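Nokcombe Gripper Comparison

The Nokcombe Gripper Comparison is a bench program for trying out robot grippers on the disassembly of desktop computers.

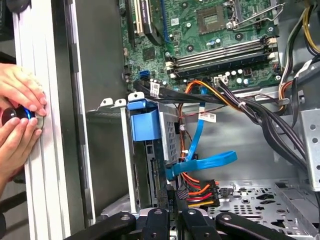

It was set up by Glenys Gape and Bereket Mersha to give small recycling shops a way of choosing between end effectors without relying on payload ratings, which say little about work inside a cramped steel case.

Method

Each gripper is fitted to the same arm and run through 19 tasks. These include unplugging a SATA cable, lifting a drive from its cage, drawing a memory module and moving a bundle of power cables aside without pulling on the connectors. A wrist camera records every attempt. An operator may set the starting position of the arm by hand, but may not touch the computer once an attempt has begun. An attempt is stopped at 67 seconds and marked as a failure if the part has not been released.

Grippers tested

The first round compared two units. The Onum is a multi-fingered gripper with black fingers, driven by its own controller. The Hoekstra is a parallel-jaw gripper with interchangeable rubber pads. Almost 600 attempts were logged between them. The Hoekstra was quicker on drives and other parts with flat sides. The Onum did better on cables and latches, although its fingers fouled the drive cage often enough that Mersha had the approach angle changed by 21 degrees partway through the round. Results from before and after the change are listed separately.

Cameras and controllers

Ynyr Owen later repeated the cable tasks with the Skarkura controller, keeping both grippers. Grip force was steadier, but the added delay made teleoperation tiring and two operators asked to return to the original unit. A second camera, mounted over the bench, was dropped because the arm blocked its view of the case for much of each attempt.

Criticism

Lowri Maddocks has argued that the task list favours older tower cases with plenty of room behind the drive bay, and that laptops should be added. The second round kept the original list.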